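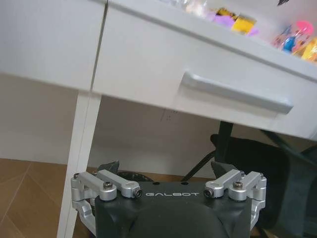
White drawers and the 2 millimeter problem

January 5, 2022

The Ikeditz planner got a new release over the break, and the notes say drawer opening is "solved for common furniture." We have doubts. A long white bar handle on a white drawer front is as common as furniture gets, and it's still a hard thing for a depth map to hold on to. What the wrist view mostly has to work with is the soft gray shadow under the bar. Move the lamp and you have a different picture.

The release notes quote 385 test pulls. They don't say how many desks that covers, or whether the handle pose came from Prallon, the perception module, or was typed in by hand. Those are very different results, and we would like to see them in separate columns.

Our other complaint is older. Since July the planner has treated anything under a desktop as one solid box. Chair, desk leg, open space - all one box. It keeps the arm safe and it also throws out most of the good approaches from below. Barredo users have asked for a finer collision map in 3 separate threads, and the reply each time was to raise the padding value. We tried 6 settings. The low ones planned straight past the chair with no margin worth the name, and the high ones found no path.

The logging is better, we'll grant that. Failed plans now name the link that collided. Zanance support is listed as "coming," same as last time.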